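Pillano Volunteer Fire Brigade – Frequently Asked Questions

Last updated 2018-12-21

Who can join the brigade?

Any person who lives or works near Pillano and is at least 17 years old. You do not need to have experience. We have members who are teachers, farmers and one baker, and most of them never held a fire hose before they came to us. Members under 18 need a signed form from a parent or guardian.

How much time does it take?

Training is two evenings each month at the Shabalala Road station. In the fire season we ask also for one weekend duty per month. If you have small children or shift work, please tell us. We can usually find an arrangement.

Do I have to go to fires?

No. Some members work only in the radio room, the kitchen or with the equipment. Kwabena Quartey, our training officer, will talk with you about this at your first visit.

What will I learn first?

New members do the basic course, which has 10 sessions. The next course begins after the summer holidays. You learn how to use the radio, the hoses and the pump, and how to protect yourself from smoke and heat. There is a written test at the end. It is not difficult if you came to the sessions, and you may repeat it.

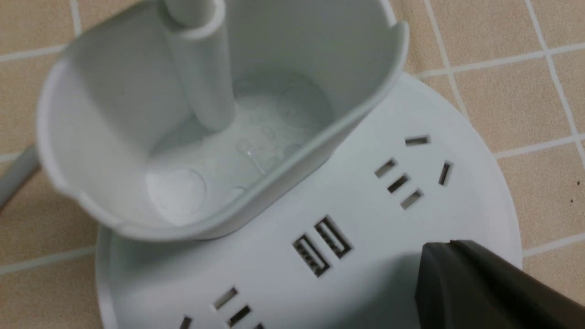

After the basic course you can choose to continue with first aid or with driving the tanker. For the tanker you must already have the correct class of licence, and the brigade pays back the cost of the medical check.

Does it cost something?

Membership is free. Your uniform, boots and helmet belong to the brigade and you return them if you leave. We ask a deposit of $30 for the station key.

Can you come to look at my property before summer?

Yes, for addresses in Pillano and Hidine. The visit takes up to 5 hours on very large properties, but for a normal house block it is much shorter. Please book before the end of November, as after this date the crews are often away. For this season the bookings are closed – you can still collect the printed checklist at the station.

I live in Nilto. Are you my brigade?

Nilto has its own brigade, but we help each other at bigger fires. For membership please ask them first.

When should I phone you, and when Triple Zero?

If there is fire or smoke, always phone Triple Zero (000). Our station phone is not answered day and night, and a message left there can wait until the next training evening.

Who do I contact about the recognition dinner?

Ama Kpodo, our secretary, keeps the guest list. Write to her if you need a vegetarian meal or if you want to bring more than one guest.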